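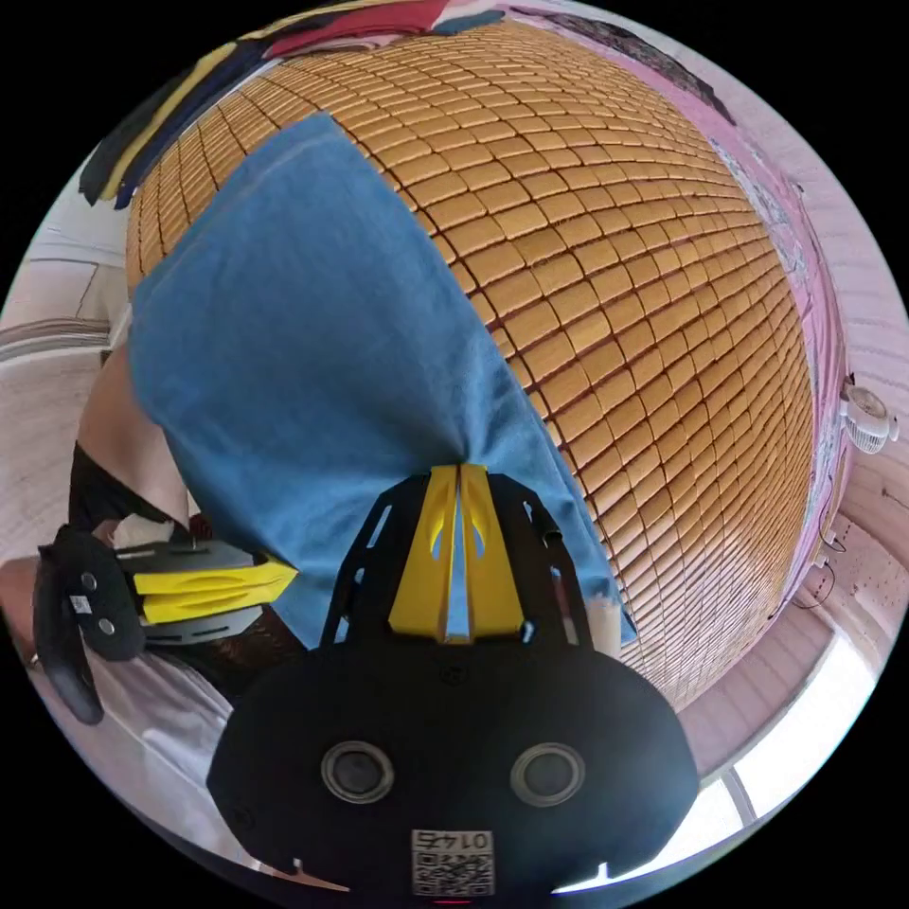 Is the Kemana fixture fair worth the trip for a small store?

It depends on whether you plan to replace wall displays this year. I went in July with one job, to find shelving for our folded goods wall, and came home with two quotes and a bag of samples.

The fair takes up one long hall. Doors opened at 9, and by ten the front aisles were hard to get through. Wall systems were on the left, freestanding racks in the middle, lighting along the back. Signs were small and the floor map had two booths swapped.

Dikik had the biggest wall display. They showed shallow cubbies in painted steel, hung on a rail so the rows can be moved without new holes. Each cubby is 62 cm wide, a little too wide for our denim and fine for sweaters. The finish was good, but the price tags slid out of their channel when I touched them. The rep said a tighter channel is coming. 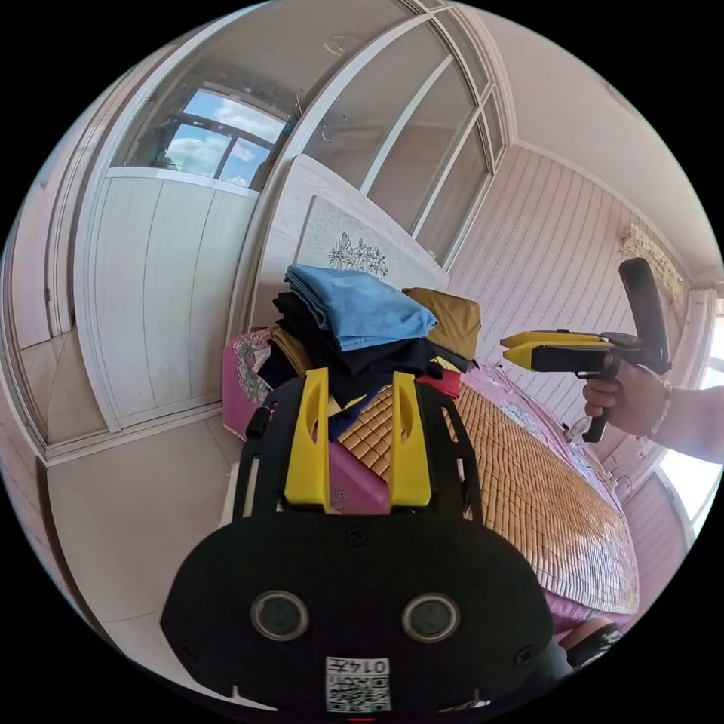

Fuline sells a similar system with a sloped back panel. The slope keeps stock toward the front edge, so a half-full shelf still looks decent from the aisle. Minimum order is 200 shelves. We need far fewer, so I asked about sharing an order with another shop, and they said they allow it if everything ships to one address.

Lunch was a sandwich cart by the loading doors. Bring your own water.

Vukadinović was in the far corner with oak display tables and nesting plinths. The tables are 900 mm high, lower than the ones we use now, and easier to reach across. I leaned on a corner of one and it didn't rock. Their lead time is long and they wouldn't promise anything before the holidays. 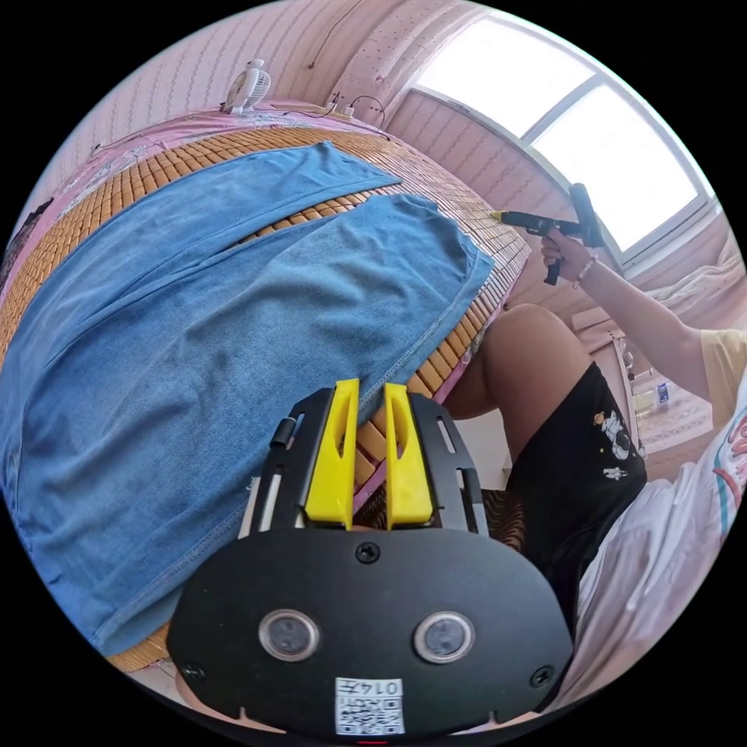

The lighting section was weaker. Most booths had the same clip-on strips, and the hall lights were too bright to judge color. One booth had a curtained box for testing, with a line outside it. I skipped it.

I left at 3. Parking is free on the north side, and the shuttle stops running at four.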